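3.2 Tableware and layout

Items were set out on a wood-grain tabletop. Rim colour was the main cue for telling one piece from another.

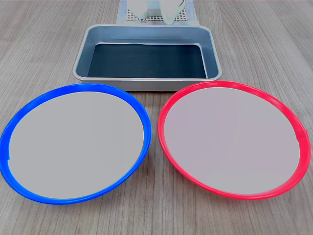 Plates and bowls were drawn from the Astumo list, which holds 18 pieces — 6 of them rimmed in colour.
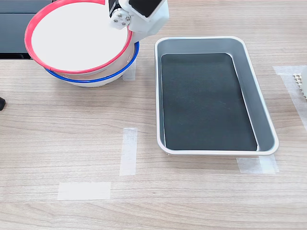 Page last changed: 31st December

A rectangular metal tray shared the table with the bowls. Its position was noted before each trial.
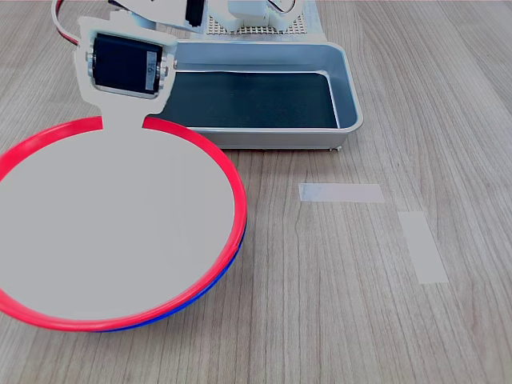 Figure 3. Red-rimmed bowl with blue outer wall; metal tray behind.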